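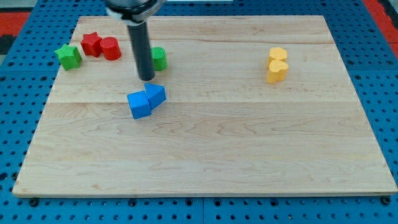 I teach robots to push blocks around, and I get a lot of email about it, mostly from people who want to try it themselves and aren't sure where to begin. My answer is nearly always the same: start with something dull and safe. I use colored blocks on a wooden board bolted down at the corners, with one plain black stick on the arm to do the pushing. Two yellow hearts, a couple of stars, a blue cube beside a blue triangular one — you can get months of work out of a set like that (I have!). These are the questions that come up most.

Do I need to know how to code?

To give demonstrations, no. You hold a controller, you move your hand, the arm follows. My neighbor Dirk Ostermann had never touched a robot and he was pushing cubes into corners before his coffee got cold. Setting the whole thing up is another story, and you'll want somebody patient for that part.

By hand or by remote?

I've done both. Grabbing the arm and dragging it along feels great for the first ten minutes, and then your shoulder starts to complain. Your own hands also end up in the camera view, so the recording has you in it and the robot's real working day won't. I switched to remote control last November and only go back to hand guiding for showing a single tricky angle.

How many demonstrations does it take?

More than you'd like! For one simple instruction, something like "push the green star over to the hearts," I got decent results with 100. When I mixed in lots of different instructions I needed far more, and my biggest set so far has 953. I threw out plenty along the way.

What makes a bad demonstration?

Dithering, mostly. If you stop halfway to think, the robot learns to stop halfway too, and then it sits there looking thoughtful. Small mistakes are fine as long as you fix them while recording. I leave those in on purpose, so it sees how to get back on track when a cylinder rolls or a heart spins off sideways.

Why a stick and not fingers?

Fewer things to go wrong. With pushing you only have to decide where the tip goes. It's harder than it sounds, though — shove a star off center and it turns on you every time.

Where do I put the blocks at the start?

Anywhere, and somewhere new each time. My early recordings all started from nearly the same layout and the robot was hopeless the minute I moved anything. Tarcísio Evangelista suggested I just scoot everything around with my eyes shut between takes, and I still do it that way.

How long can you record in one sitting?

I'm good for 2 hours, with breaks. After that my pushes get sloppy and I start using the same route for everything.

Can I send you my recordings to look at?

Sure, but please send a handful and not all 400. Tell me what instruction you gave for each one, too, or I'll be guessing what you were after.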